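April 17, 2019
Notes by Homa Moradi, Wemwood Home Skills

Session 4: Things with see-through lids and covers

Welcome back, everybody, and thank you for bearing with me last time when we ran over on cupboards (my fault entirely, I do love a cupboard!). Today we look at dark, glossy plastic, the smoky sort you can half see through.

1. Dust first, with a soft dry cloth, and go gently along any pale edging.

2. Tilt your head and look for the glare. A long white streak of light is a great help, as smears love to hide beside it.

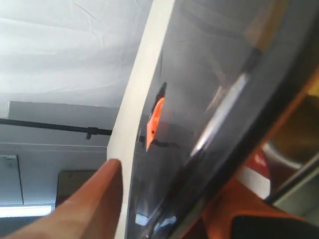 3. Wipe in the direction of the curve, then buff with a second cloth. Please bring two of your own next week, as Benjie has only 20 left in the box.

Contact: Homa Moradi, Wemwood | © Wemwood 2019 | Back to top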